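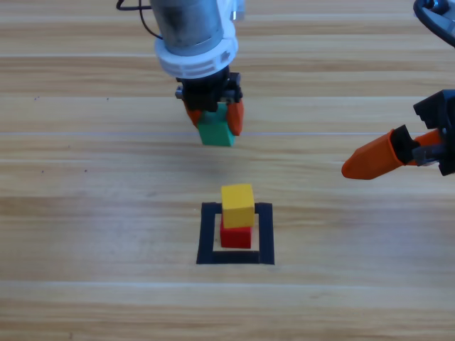 *The table, light wood*

Hi all,

Tahmineh Akbari wrote:

> Does the Haberkorn felt run small? I'm between sizes and don't want to pay return shipping twice.

Mine did, a little! I went up one size and stuck a strip of foam behind the sweatband (front only), and it stays put even in November wind. 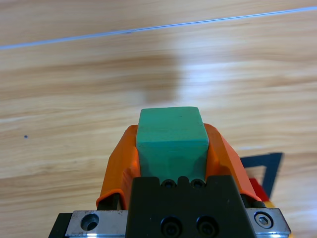
Fetbridge wanted $30 to stretch my old one, so I'd just buy bigger. Ketsara got hers from Zonholm and says they swap sizes free within 8 days.

Let me know which color you pick!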